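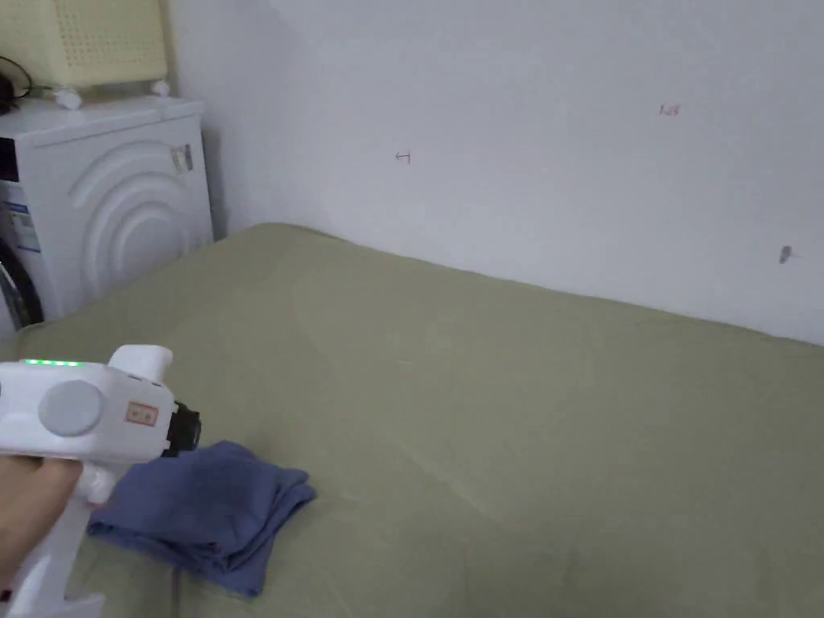 **Automation at Stomska Linen Services** refers to the gradual introduction of robotic folding and sorting at Stomska, a contract laundry that supplies bedding and towels to guesthouses and care homes. The program began in January with a single folding station and was later extended to the sorting room. It is known within the company as Oketti, after the software used to schedule the machines.

## Background

Before the program, all small items were folded by hand. Washing and drying had been mechanized for decades, but pillowcases, gowns and cleaning cloths varied too much in size and softness for the flatwork equipment. Folders worked in pairs and rotated between tables every 50 minutes.

## Method

Oketti relies on demonstrations given by employees. A worker performs a task with a hand-held gripper, such as picking up a folded cloth from a bed, and the recorded movements are used to prepare the stationary arms for similar work. Cloth is considered a difficult material for automation, as it changes shape whenever it is touched and two pieces of the same pattern seldom lie the same way.

Demonstrations are recorded in sessions of no more than 10 minutes. Each item type receives a code; folded cloths are filed under 3101. Items that the arms fail to lift twice in a row are sent to a hand table.

## Effects on staff

The laundry employed 207 people when the program started, and the agreement signed with the workforce ruled out dismissals connected with it for the first two years. Several folding positions were instead redefined. Folders who moved to demonstration work received a higher hourly rate, while those at the hand tables now handle mostly stained, torn or unusual pieces.

Mayuree Somboon, a former shift lead, became the first training coordinator. Her guidelines require that demonstrators be told which machines will use their recordings, and that they may ask for a session to be deleted.

Reported drawbacks include sore wrists among demonstrators and less conversation during shifts, as the paired tables were removed. Employees at the Skorodov site also objected to the use of recordings in judging individual speed. The practice was ended there and was not adopted at the Intarasuk site, where automation remains limited to sorting.

## See also

- Industrial laundry
- Learning from demonstration
- Job rotation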